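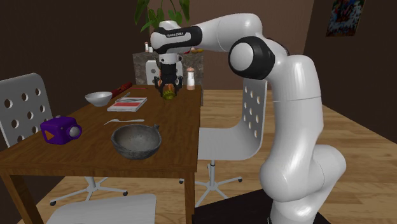
Oiling a dining table, how many coats?

gavalas_gran
Finally got round to sanding ours back and I've put one coat of Sorden hard wax oil on. The tin says two, my sister swears by 3. It's a big old thing and gets used every day by kids, so I'd like it tough. Went up to 400 grit, if that matters!

pledar77
400 is way too fine for hard wax, the oil can't get in. I'd have stopped at 180. Two thin coats, leave it overnight between.

mossybench
Disagree, I always finish at 400 and mine's still lovely (did it last September). Thin coats though, yes. Wipe the extra off after 20 minutes or it goes tacky.

pledar77
Lovely until somebody puts a hot mug on it. Each to their own.

gavalas_gran
Oh dear, so do I sand it again?? I've only got 100 and 400 in the shed.

mossybench
No! Put the second coat on and see how it looks after a week.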